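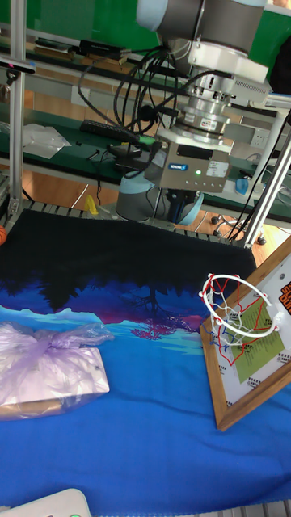 Pois é, estive quase um mês sem escrever, e a culpa foi das obras na cozinha (fica para outro texto, que ainda não consigo falar do assunto com calma). Mas hoje tenho de vos contar da minha ida ao dia aberto do Clurkbridge, porque desde que voltei não falo de outra coisa e cá em casa já me pediram, com bons modos, que fosse escrever para o blogue.

Para quem não conhece, o Clurkbridge é o centro de robótica que fica ali à saída de Cidau, depois da rotunda dos viveiros. Passo lá à frente desde miúda, quando aquilo ainda era um armazém de rações, e nunca tinha posto os pés lá dentro. Uma vez por ano, em dezembro, abrem as portas, fazem demonstrações e deixam as pessoas fazer perguntas parvas. Eu sou muito boa a fazer perguntas parvas, portanto inscrevi-me logo.

Fui no autocarro 53, que me deixou do lado errado da estrada, e ainda andei à procura da passadeira debaixo daquela chuva miudinha que não chega para abrir o guarda-chuva mas chega para estragar o cabelo. Levei a minha sobrinha mais velha, que tem 13 anos e foi de auscultadores postos até à porta. À entrada deram-nos um autocolante com um número (o meu era o 92, o dela não sei, colou-o na capa do telemóvel) e mandaram-nos para o grupo da manhã. Disse-me a rapariga da receção que tinham 200 inscritos para o dia inteiro, e que no ano passado a máquina do café avariou logo às dez. Este ano aguentou!

A primeira parte foi uma apresentação num auditório, com diapositivos, e vou ser sincera: distraí-me um bocado. Falou-se de financiamento, de parcerias, de uma coisa chamada Prullby que percebi ser o projeto grande da casa. Apontei o nome no caderno com três pontos de interrogação à frente. A minha sobrinha fez o auditório todo sem tirar os auscultadores e eu fingi que não vi.

Depois, sim, descemos aos laboratórios, e aí a coisa mudou de figura.

Quem nos recebeu em baixo foi a Antonina Maksymiv, a responsável pelas demonstrações, uma senhora de voz baixinha que obrigava toda a gente a chegar-se à frente e a calar-se para a ouvir. Ótimo método, vou experimentar nas reuniões de condomínio. Começou por pedir que não passássemos da fita no chão e a seguir apresentou-nos o braço. O braço chama-se Su. Perguntei porquê e ela respondeu que já se chamava assim quando ela para lá foi trabalhar, e que ninguém teve coragem de mudar.

Eu ia à espera de uma daquelas coisas enormes das fábricas de automóveis, cor de laranja, a soldar portas. E afinal a Su é cinzenta e prateada, com umas tampas azul-clarinhas nas articulações que lhe dão um ar quase simpático, de eletrodoméstico bom. Na ponta tem a garra, uma caixa prateada da SCHUNK com uma luzinha verde acesa. Fiquei muito tempo a olhar para a luzinha. E os cabos! Sempre imaginei que nos robôs estivesse tudo escondido lá dentro, arrumadinho, e não senhor, há um molho de cabos pretos a fazer curvas por fora, mais ou menos como atrás da minha televisão. Foi um consolo, confesso.

Mas o que mais me surpreendeu foi a mesa. Eu contava com uma bancada de metal, tudo muito asséptico, e a mesa de trabalho estava coberta com um pano estampado com silhuetas de árvores, que começa preto, passa por um roxo e magenta lindíssimos e acaba num azul vivo. Parecia um pôr do sol num lago. A minha sobrinha tirou um auscultador (um!) e disse que queria aquilo para o quarto. Perguntei à Antonina Maksymiv se o pano era para enfeitar e ela explicou que trocam o fundo com frequência. O sistema aprende com aquilo que as câmaras apanham, e se vir sempre a mesma mesa lisa, no dia em que alguém lhe põe uma toalha por baixo fica perdido. A mim faz-me todo o sentido. Também eu, se me mudam as prateleiras do supermercado, não encontro o arroz.

Em cima do pano estavam as coisas do dia: um cesto de basquetebol em miniatura, com rede vermelha, branca e azul e uma moldura de madeira à volta da tabela, e do outro lado um saco de plástico lilás, meio transparente, atado em cima com um nó e com um volume retangular lá dentro. O cesto percebe-se logo para que serve. O saco, esse, deu mais conversa do que tudo o resto.

Começámos pelo basquetebol. Uma técnica sentou-se ao computador, carregou em qualquer coisa, e a Su foi buscar uma bolinha cor de laranja e levou-a ao cesto. Contado assim parece pouca coisa. Mas vocês não imaginam o silêncio naquela sala! Ela desce devagar, devagar, os dedos abrem, há ali um momento em que parece que está a pensar, e depois fecha e levanta. À primeira, deixou a bola bater no aro e cair para fora. Ouviu-se um "ohhh" como no estádio. À segunda entrou, e houve palmas, palmas a sério, incluindo de um senhor de sobretudo que até ali tinha estado com cara de quem foi arrastado pela mulher.

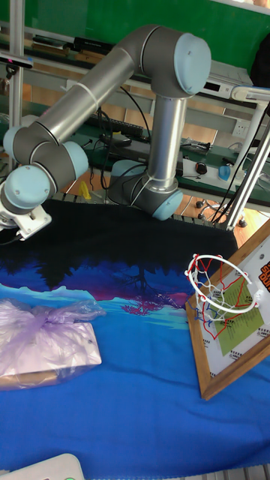 Eu bati palmas das duas vezes, que é como fui educada.

Depois da bola vieram as perguntas, e eu levantei logo o braço. Quis saber se a Su "sabe" que está a jogar basquetebol. A Antonina Maksymiv riu-se e disse que não, que para ela o cesto é um sítio onde a bola tem de chegar, e que a rede até atrapalha bastante, porque os cordões se mexem e mudam de forma. Parece que as coisas moles são o grande bicho-papão dos robôs. Um cubo é fácil, um cubo fica quieto e é igual de todos os lados. Agora um cordão, um pano com rugas, um saco atado... E foi aqui que chegámos ao saco lilás.

A tarefa parecia a coisa mais fácil do mundo: pegar no saco pelo nó e mudá-lo de sítio. Eu faço isto todos os dias com o pão. Pois a Su fez três tentativas. Na primeira fechou os dedos um bocadinho acima e só apanhou ar. Na segunda apanhou uma pontinha do plástico e largou-a. Na terceira lá agarrou o nó como deve ser e levantou aquilo tudo, a abanar, e pousou mais à frente com um barulhinho de plástico amarrotado. A técnica fez um gesto com o punho debaixo da mesa, que eu bem vi.

O senhor do sobretudo perguntou o que estava dentro do saco. A resposta foi que muda de semana para semana, e que às vezes a própria equipa já não se lembra. Ele não ficou satisfeito. Eu também não, devo dizer, passei o resto da visita a tentar adivinhar.

Aproveitei para perguntar pelo tal Prullby, os três pontos de interrogação do meu caderno. Vou tentar explicar como me explicaram, e se algum leitor for da área que me corrija nos comentários, por favor. A ideia é que em vez de se escrever um programa para cada tarefa (vai ali, desce tanto, fecha, sobe), uma pessoa conduz o braço à mão muitas e muitas vezes, grava-se tudo, e o sistema vai tirando dali a forma de fazer. Mudam-se os objetos de lugar, muda-se o pano, muda-se a luz, e repete-se. E repete-se. E repete-se. Perguntei se não era aborrecido e a técnica, que até aí não tinha aberto a boca, respondeu "há dias", com uma cara que dizia tudo.

Lembrei-me muito da minha avó a ensinar-me a estender massa. Ela também não explicava nada, punha as mãos em cima das minhas e ia andando. Fiquei um bocado comovida no meio de um laboratório de parede verde, figuras que uma pessoa faz.

No fim deixaram alguns de nós experimentar o comando. A mim não, que fiquei demasiado atrás na fila, mas a minha sobrinha foi. Os auscultadores já iam ao pescoço, reparem no progresso. Sentou-se, mexeu aquilo com uma calma que eu não lhe conheço em casa, e conseguiu pôr a garra mesmo por cima da bola. Não chegou a apanhá-la, acabou-se-lhe o tempo. Ficou furiosa! Veio o caminho todo a dizer que se lhe tivessem dado mais um minuto conseguia, e que a culpa era do ângulo, e que da próxima vai começar por outro lado.

Coisas práticas, para quem quiser ir para o ano: as inscrições são gratuitas mas esgotam depressa, o grupo da manhã é mais sossegado, e levem um casaco porque lá em baixo está fresco. O parque de estacionamento enche. Há bolo de laranja junto à receção e é bom, um bocado seco nas pontas, tirem uma fatia do meio. A sala das demonstrações tem poucas cadeiras, quem não puder estar muito tempo de pé deve avisar à entrada, que eles arranjam lugar (vi fazerem isso a um casal mais velho, com muita simpatia).

Faltou-me ver a oficina do piso de cima, que só abria à tarde, e nós tínhamos almoço marcado na minha irmã. Se alguém daí foi ao grupo da tarde, conte-me como era, se faz favor, que fiquei com pena.

E se alguém souber onde se compra um pano daqueles, com as árvores e o azul, diga-me também. A miúda faz anos em fevereiro.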